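The Long Count: How Club Curling Learned to Rank Itself

June 3, 2020

Club curling has never had a ranking system that members trusted. Ladders reward attendance, and bonspiel results depend heavily on the draw. Raluca Toma, who keeps statistics for the Corkotmont league, spent the past season testing an alternative called Plemo.

The method is an adapted Elo calculation. Each team carries a rating, adjusted after every game by the margin and by last-rock advantage. Toma entered 2,807 ends and discarded games shortened by concession, leaving 2,311 for the final model.
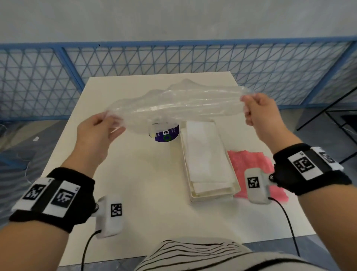
What the numbers show

Hammer was worth less at club level than most skips assumed. Teams blanked ends to keep it, then failed to score more than one. Over a full season the habit cost the average rink four places in the table – a larger effect than any change of lineup.

Ferenc Orbán, skip of the Drasto rink, disputes the weighting. "A rating treats the ice as a constant," he says. "Ours runs straight on sheet five in the morning and swings by the late draw."

Toma concedes the point. A correction for ice conditions is planned, although it requires draw-weight times that few clubs record.
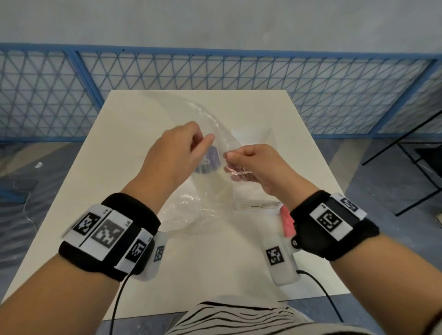
Hands at work on a clear plastic bag.

Seeding next season

The league will use the ratings to seed its opening draw. New teams start at the median and are provisional for their first five games. Playoff places will still be decided on wins, with the rating applied only to ties that head-to-head results cannot separate.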